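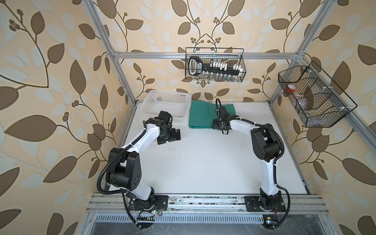
Page last changed: July, by V. Gatti

Unit 3: Splitting a towel task between two arms

Reading before lab: the Naltar controller notes, sections on frames and on stop conditions. Bring your calibration file from Unit 2.

The towel task uses one plan and two controllers. The planner works in the table frame. Each controller works in the frame of its own base, and the two bases are bolted to the front rail on separate plates. Any pose the planner sends has to be converted twice, once per arm. Most of the wrong motions in last term's reports came from converting with the other arm's matrix.

Perception

The patterned walls matter here. The brown leaves have strong edges, and an edge-based detector will return regions on the wallpaper with high scores. Crop to the tabletop polygon first, then segment. The tabletop is white and so is the basket, so color alone will find the teal-green towel but will not find the basket. Use the depth image for the basket. The black wire baskets on the walls go into the collision model as fixed boxes. Do not try to model the mesh.

Occlusion

With the left gripper over the table in front of the white basket, the near corner of the basket is partly hidden. The estimator should keep the last good pose when fewer than 464 depth points fall inside the basket region. Do not refit on a partial view.

Control

Run position control until the gripper is 34 mm from the cloth, then switch to the compliant mode. The right gripper at the end of the folded towel is the case to study. From the camera view you cannot tell a press from a grasp, so the state machine must read finger position and motor current before it leaves CONTACT. If the two disagree, go to HOLD and log it.

Planning

Only one arm may be inside the shared region at a time unless the step is marked "both". The lock is released on retreat, after the wrist has left the region. Barbieri's version released it on gripper open, and his arms met over the towel.

To hand in

Your transform test, the log from one full run, and a short note on every HOLD. Send questions on the Engelhardt planner to Ornella Leone.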